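October 8, 2024

Up at six, which I had promised myself I would stop doing. Rain on the skylight. The boiler made its noise and I made mine.

Decided that today would be the day of the medicine things. They have lived since May in a carrier bag on the back of the bathroom door, and every time somebody shuts the door with any spirit the whole pharmacy swings round and hits them. I had been meaning to deal with it all summer. Other people climbed mountains this summer, I believe. I moved a bag from one hook to another hook.

Tipped the lot out on the bed. Plasters, in three sizes, none of them the size of any injury I have ever had. A thermometer that reads 10 degrees whoever you put it in. Two tubes of something from the chemist in Bresdale with the names rubbed off, one for burns and one for feet, and I would not like to bet a toe on which. A bandage still in its paper. Eleven safety pins, joined into a chain by a person with time on their hands (me, the week of the bad back). A receipt for £6 that I kept, evidently, for its beauty.

The foot cream or burn cream went in the bin, both of them. Felt reckless all the way to the kitchen.

Then the question of what to put the survivors in. I am fussy about boxes. I have a shelf of the wrong ones. The biscuit tin is too good and smells of ginger, the shoebox is a shoebox, and the grey thing I sent away for from Drultano has a lid that needs two hands and a knee. What I want is a plastic one with a hinged lid that goes right back and stays there, a shallow tray in the lid, and one clasp at the front that a person with a cut thumb can manage. Pink, for preference. I've thought about the pink more than is dignified. You can find a pink box at the back of a dark cupboard and you can shout "the pink one" down a staircase and be understood.
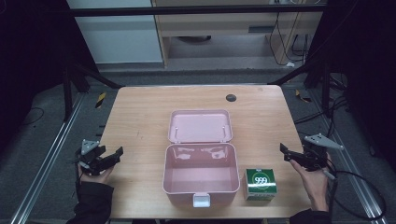
The trouble with an empty box is that it looks so much better than it ever will again. For as long as there is nothing in it you are an organised person. The first packet goes in, then the second one won't lie flat against it, and by teatime you are back to the carrier bag, only with corners.

So I measured first, like a grown-up. Anything that comes in its own cube-shaped carton is a menace and ought to stand at one end. Tubes along the back. Plasters in the lid tray, if they will stay put when it's shut, and they won't. The bandage can go wherever it likes, being the only thing in the house that bends.

Rang the shop in Hodoroagă Lane to ask if they had one in pink. The man went away for a very long time. I could hear a radio and what may have been a sandwich. He came back and said they had it in clear, and in a blue, and did it have to be pink. I said no, of course not, in the voice of someone for whom it has to be pink. He is going to look out the back.

Lunch was toast. Made a start on a label while I waited, then remembered you don't label a box you haven't got. Put the label on the biscuit tin to keep it safe. It now says FIRST AID and contains ginger biscuits, and I can't find much wrong with that.

No call by four. The bag is back on the door. I've put the thermometer in it again too, out of loyalty.

Must buy: small plasters, burn cream, foot cream, milk.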